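Diltcombe's repair morning is moving to the old Sokol building

Good news for anyone with a wobbly chair and nowhere to take it. The Diltcombe repair morning has got itself a proper home at last, and from July it'll be running every Thursday in the ground floor of the old Sokol building, just past the bus shelter.

I've been going along to these on and off since they started in the chapel hall, first with a toaster (dead, sadly) and then with more or less everything else I own. The hall was lovely but you had to be packed up and out by noon for the dance class, and there was never anywhere to leave a thing while the glue set. I once carried a half-mended footstool home on the bus with a belt round it. So yes, I'm pleased!

The new space is far bigger. There's room for 42 people to sit and work at once, with a separate corner for sewing and upholstery and a sink that drains properly. Ciltura, the arts charity that took on the building last year, is letting the group have it for the price of the heating. They've also put in £2,000 for tools, most of which has gone on clamps, a decent sewing machine that can cope with thick cloth, and a new set of bench lights. I had a go under one of the lights last week and could finally see what I was stitching, which was a bit of a shock.

If you haven't been before, it works like this. You turn up any time from half past nine, give your name at the door and say what's wrong with your thing. Someone who knows about lamps or zips or chair legs sits down with you and you mend it together. You don't hand it over and wander off for a coffee – you're expected to hold the other end. There's no charge, though there's a tin, and if you need a part you pay for the part.

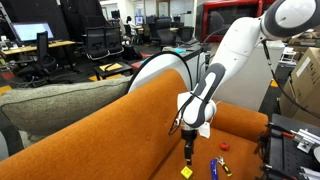

Last year 148 items came through the door, and 80 of them went home working. I thought that sounded a bit low until it was explained to me that a lot of the rest were kettles, and kettles these days are mostly sealed shut. Furniture does much better. So do bikes, curtains and anything made of wood. If you're bringing something with a plug, it'll be safety tested before it leaves, and if it fails it stays switched off, however much you plead.

A few practical bits. Parking is at the back, through the gate on the Likano Lane side, and it's tight, so if you can walk or get the bus then please do. There's a ramp at the front and the loos are all on the level. Big things like armchairs and chests of drawers need booking in, and you can do that at the library desk or by filling in the slip that's going round with the parish newsletter. Two big things per morning is the limit for now. Microwaves are a no, and so is anything that runs on petrol.

They're after more menders as well, especially anybody who can sharpen garden tools or knows their way round a record player. You don't have to come every week. Once a month would be a great help, and tea is included (the biscuits depend on who's been shopping).

The last session in the chapel hall is at the end of June, at the usual time, and anything still sitting in the cupboard there needs collecting by then. I know for a fact there's a green desk lamp and a pair of walking boots that have been in there since the winter. If they're yours, please come and get them before they end up in the jumble sale.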